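Shop floor planning mtg, January
Notes: Qusai Rizk
14 shares | 5 comments

Started 9:10, two people still parking. Last month's notes OK'd, no changes except Howells is spelled with two Ls at the end, fixed.

1. Front tables
Old ones gone. Pale tables are what we're going with, agreed last time, not reopening it. Question was finish. Kedberg quoted for a gloss coat, general feeling is gloss shows every fingerprint and glares under the window lights. Leave the tops as they are. Wipe down w/ damp cloth only, no spray polish, the spray leaves a film and price cards slide around on it.

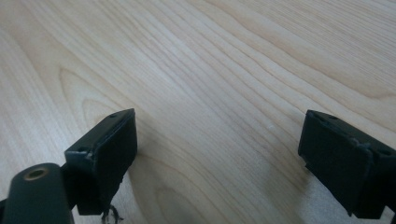 Felt pads for the legs still not ordered. Qusai to do it today. Also someone has been taping signs straight onto the tops, please stop, use the card holders. Tape pulls at the edge.

Budget left on the line for furniture is $576. Pads come out of that. Anything over goes back to Howells for a yes or no before ordering, not after.

2. Hats and small accessories
Long one. Winter hats are in a bin by the register and people dig through it and give up. Hallus delivery is 42 pieces, mostly knits and soft caps, and the bin is full allready. Options talked about: wall hooks (landlord says no drilling), a shelf (too deep, back row never gets touched), counter spinner.

Spinner won. Most in favor, one said it looks like a gas station. Noted. Goes on the table by the entrance, not the register, register is cramped enough.

Argued about the hanging tags too. Zokthorpe ones have the loop at the side and hang crooked. Will ask if they can move it for the spring order. Not holding my breath.
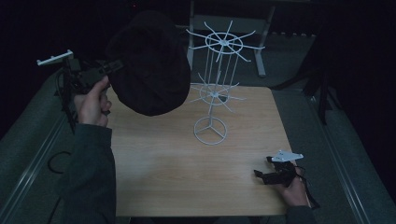
Layout for the spinner, what we settled. Keep it in the middle of the table so customers can walk round. Soft caps like the black one go up top where the prongs are longer, little things on the lower ring. One cap per prong, don't stack, they sag and the one behind never sells. Keep the rest of the tabletop clear for week one, then see if gloves can go around the base. Mirror would help, somebody has one at home, will bring it in.

Trial runs 4 weeks. Sales by hand on the clipboard please, the register lumps all accessories together and we can't split it out. Compare with the bin numbers from December.

3. Stockroom
Boxes in front of the fuse panel again. Move them. Overflow hats go on the top shelf, labled by color and size.

4. AOB
- Heater by the door is noisy, Howells calling the repair place
- Returns bin emptied at close, not at open
- Steamer needs descaling, Qusai

Actions: pads + steamer (Qusai), tag loops (whoever is on the Zokthorpe order), heater (Howells). Clipboard starts when the Hallus boxes land.

Closed 10:05. Next one same time, back table, bring your own coffee.

5 comments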